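Most kitchens I've cooked in have a drawer that won't open all the way. There's a ladle in there, lying crosswise, and it has been winning that fight for years.

The fix costs nothing and takes an evening:

- Take **everything** out. Yes, the corn holders too.
- Wash the drawer. You'll find crumbs from appliances you no longer own.
- Put back only what you've used since March.
- Box up the rest and write the date on the lid. Mine says December 19, 2018, and so far I've gone back for one melon baller, out of spite.

Long tools don't belong in shallow drawers. Stand them in a crock by the stove, handles down, so you can tell the slotted spoon from the solid one before the eggs burn. Whisks get crushed under anything heavier than a napkin, so they go in the crock or on a hook. 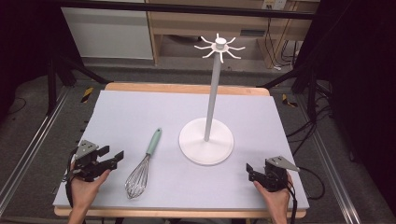

How do you get dried batter off a whisk?

Fill a tall jar halfway with warm water and a drop of dish soap, stand the whisk in it, and spin the handle between your palms. If the batter has been there since breakfast, leave it soaking for an hour first.

Mugs are the other problem. They breed. My neighbor Mirela Sales keeps 4 within reach and the rest on a high shelf, and her counter looks like a place where a person could chop an onion. Stacking works if the mugs match. If they came from 4 different dentists, hang them.

Drawer liner is worth buying, but cut it a hair short — if it curls up at the back, the drawer jams and you're right where you started, tugging at a ladle.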